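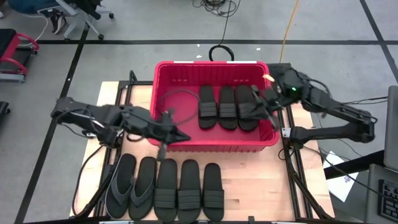
黒ばかりだと、ビーチサンダルとスライドを一緒に置いた時点でもう見分けがつかなくなる、とGergely Papから感想が届きました。色を変えるか、かごを変えるか、どちらかは必要だろうとのことです。色は変えないことになったので、かごのほうで対応しています。

# 黒いサンダルの片付け Viltdaleの履物まわり

2021年5月12日

Viltdaleの更衣室と中庭で使っている貸し履きについて、写真に短い文を付けてまとめたページです。これまでのギャラリーは建物と庭が中心で、履物は玄関の隅に小さく写っている程度でした。今回は履物だけを取り上げます。

写真の枚数は少なく、文のほうが長くなっています。履物の置き方や洗い方について問い合わせがあったときに、このページを見てもらえるよう、普段の扱いも一緒に書いておきます。

## 赤いかごと机の上

机の手前側に並んでいるのは、左が鼻緒の付いたビーチサンダル、右が幅の広いバンドのスライドです。奥の赤いかごに入っているのはスライドです。かごは側面の低いプラスチックのもので、縁の左寄りと右寄りに白いラベルが付いています。

Viltdaleでは、鼻緒のあるものを「鼻緒」、甲に幅広のバンドが一本かかるものを「スライド」と呼び分けています。最初のころは全部まとめて「サンダル」と呼んでいたため、「サンダルをかごに」と書いた紙を見て、両方を一つのかごに入れる人がいました。呼び方を分けてからは、紙にも「スライドはかご」「鼻緒は棚」と書いています。

鼻緒を棚に置くのは、かごに入れると鼻緒の輪に隣のサンダルのつま先が入り、引き上げたときに一緒に付いてくるためです。スライドではこれがほとんど起こりません。ただしスライドもかごの中で重ねていくと、バンドの下に別のスライドの底が入り込むので、重ねずに横に並べます。奥の壁に沿わせて置き、その列が埋まってから手前に移ります。

かごの色を赤にしたのは、黒い履物がよく見えるからです。以前は紺色のかごを使っていて、夕方になると底に残った片方を見落とすことがありました。赤に替えてからは、棚の下の段に入れていても中身の有無がすぐに分かります。紺色のほうは、いまは庭のホースの先端や散水口をまとめておくのに使っています。

## 左右をそろえる順番

片付けで一番手間がかかるのは、左右を合わせる作業です。形が同じで色も同じなので、棚から出した順にそろえようとすると、途中で右ばかりが手元に残ります。

いまは次の順にしています。

1. 机の上に全部出す。
2. 鼻緒とスライドに分ける。
3. つま先の向きをそろえて横一列に置く。
4. 大きさの近いものを隣に寄せる。
5. 底の数字を確かめ、左右を合わせる。
6. 合ったものからかご、または棚へ移す。
7. 相手のないものは机の端に残しておく。

三番目の「横一列」を飛ばすと、結局やり直しになります。円形に広げたり、山のまま端から取ったりする方法も試しましたが、同じサンダルを何度も手に取ることになりました。列にしておけば、並べ終えたときに長さの違いが目に入ります。

机は立ったまま使える高さのほうが楽です。床に並べていた時期もありますが、腰を曲げたまま底の数字を読むのがつらく、いまは明るい色の木の天板で作業しています。天板の色が明るいと、黒いゴムの輪郭がはっきりします。下に布を敷くことも考えましたが、砂が布目に入るので敷いていません。

相手のない片方は、すぐに捨てずに取っておきます。たいていは中庭の縁石の裏か、物干し台の下から出てきます。昨年の十一月には、排水溝の蓋の横に一か月ほど挟まっていたものが見つかりました。そのときの片方は棚に残してあったので、洗って元どおり組にしました。

## サイズの表示

底に入っている数字は欧州式の表記です。大きいほうは43で、これより上は置いていません。Gergely Papからは、43の上にもう一つ大きいものがあると助かる、という要望も受けています。検討はしていますが、バンドのきつさは品物によってかなり違い、数字だけでは決めにくいところがあります。

日本式のセンチ表記に直した表は、更衣室の入り口の壁に貼ってあります。ただし、スライドと鼻緒では同じ数字でも履いた感じが違います。スライドはかかとが少し余るくらいで歩きやすく、鼻緒は余ると前につんのめります。迷ったときは、鼻緒だけ一つ小さいほうを選んでください。

底の数字は使っているうちに薄れます。薄れたものには、土踏まずの裏に白い油性ペンで書き足しています。かかとの裏に書くと早く消えます。つま先の裏も同様です。土踏まずの裏は地面に当たりにくく、書き直しは半年に一度ほどで済んでいます。

## 横から近くで

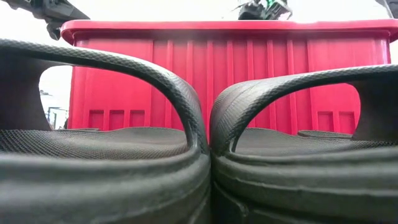 スライドを買い替えるときには、色と値段のほかに表面の仕上げも見ています。つるつるしたバンドのものは見た目がきれいで、拭くのも簡単ですが、指でつまんで持ち上げると滑ります。細かい菱形の網目が入ったバンドなら指がかかり、中敷きにも同じような細かい凹凸があると、足の裏の当たりも違います。底の側面を通る横の溝のほうは汚れがたまりやすい場所なので、洗うときは最後にここをブラシでなぞります。艶のない黒は擦れた跡が目立たないようでいて、光の当たる丸みの部分では灰色っぽく見えることがあり、買い替えの目安にはしていません。

買い替えは、底の減り方とバンドの付け根で判断します。付け根に爪が入るほどのすき間ができたら貸し出しから外します。底は、かかとの外側の溝が消えたものを外します。外したものの一部は庭仕事用に回し、かかとに黄色いペンキで印を付けて、物置のほうに置いています。更衣室の棚には戻しません。

二つをぴったり寄せて置くのは、Viltdaleの棚の幅に合わせた置き方です。棚板の奥行きはスライドの長さより少し長い程度で、斜めに置くと先が通路に出ます。内側の縁どうしを付けて、かかとを手前に向けます。靴箱ではつま先を手前に向けるところも多いようですが、ここでは履く人が棚から手で取り出すため、かかと側を持つほうが早く出せます。

## 洗い方と乾かし方

洗うのは外の流しです。湯は使いません。桶に水を張り、台所用の中性洗剤を少し垂らしてサンダルを沈めます。浮いてくるものが多いので、上から網を載せています。漬けておく時間は、その日の汚れ方で変えます。中庭が乾いた日が続いたあとは短く、雨の翌日は泥が付いているので長めです。

ブラシは二種類あります。中敷きとバンドには毛の柔らかいもの、底には毛の硬いものを使います。同じ桶に入れておくと取り違えるので、硬いほうには柄に赤いひもを結んであります。バンドの裏側は手が入りにくく、柄の短いブラシでないと奥まで届きません。

すすぎは二回です。一回で済ませると洗剤が中敷きの凹凸に残り、次に濡れた足で履いたときにぬめりが出ます。すすいだあとは、物干し台の下段に立てかけます。日なたには出しません。以前、夏の昼間に縁石の上で乾かしたところ、底が反ってしまい、棚に置いても前後に揺れるようになりました。いまは北側の軒下を使っています。

乾いたかどうかは、バンドの付け根を指で押さえて確かめます。表面が乾いていても、付け根の奥に水が残っていることがあります。水が残ったままかごに入れると、かごの底に白い跡が付きます。かご自体も月に一度、中身を出して洗います。

## 買った店と値段

店についての問い合わせが以前からあるので、覚えとして書いておきます。

- 鼻緒はGrastovで一足600円。
- スライドはMarrasで一足1,210円。
- かごもMarras。値段は控えていません。
- 洗い用の網はGrastovの台所用品の棚にありました。

以前はGistanikという室内履きも試しました。軽くて足入れはよかったのですが、甲の部分が布で、中庭に出て戻るとなかなか乾きません。更衣室で使うのはやめて、2階の談話室に移しました。談話室では今も使っています。こちらは灰色なので、黒いサンダルと混ざる心配はありません。

Marrasのスライドは、入荷の時期によってバンドの幅が少し変わるようです。前に買ったものと並べると、甲の当たる位置が違います。組を作るときに左右で別の時期のものを合わせると、履いてすぐに分かるほど感じが違うので、買い足した分は底の土踏まずに買った年を書くことにしました。サイズの数字の横に、下二桁だけを小さく入れています。

Grastovの鼻緒は安いのですが、鼻緒の抜けやすさにばらつきがあります。買うときに裏返し、留めの丸い部分が底の穴より十分に大きいかを見ます。抜けた鼻緒は、石けん水を付けて穴に押し込めば戻ることもあります。二度抜けたものは使いません。

## 棚の割り当て

更衣室の棚は上、中、下の三段です。上の段には小さいサイズの鼻緒、中の段には大きいサイズの鼻緒を置き、スライドは赤いかごごと下の段に入れます。かごは引き出しのように手前へ引いて使います。持ち上げる必要はありません。

かごを戻すときは、ラベルのある側を手前にしてください。逆向きに入れても収まりますが、下の段は暗く、次に使う人がかごを全部引き出すことになります。ラベルの字が読みにくくなったら、流しの上の引き出しに替えの紙とテープがあります。

子ども用は別の棚です。玄関を入って左、傘立ての隣にあります。こちらは色が付いているので、黒のものとまとめないようにしてください。更衣室まで履いてきた場合も、帰りに玄関へ戻してもらっています。

棚板は拭き掃除のときに外せます。左側の金具を先に浮かせてから、右を抜きます。右から外すと、左の金具が壁にこすれて塗装がはがれます。すでに一か所はがれていて、同じ色の塗料を探しているところです。

## Gergely Papからの追記

色の件について、もう一度便りがありました。スライドだけでも濃い緑か茶色にすれば、かごと棚を間違えることはなくなるのではないか、という内容です。鼻緒は黒のままでよいとのことでした。

緑はMarrasに在庫がなく、茶色はサイズがそろいませんでした。色違いを少しだけ混ぜると、今度は特定の色ばかりが先に選ばれ、残りが棚の奥で眠ることになります。以前、白を少し入れたときにそうなりました。白は汚れも目立ち、毎回洗うことになったので、早いうちに庭用に回しています。

当面は黒のまま続け、呼び分けとかごで対応します。次にまとめて買い替えるのは十一月の予定です。その前にMarrasで茶色のサイズが出そろっていれば、もう一度考えます。

更衣室の棚と、北側の軒下の物干し台の写真は、塗装の直しが終わってからこのページに足します。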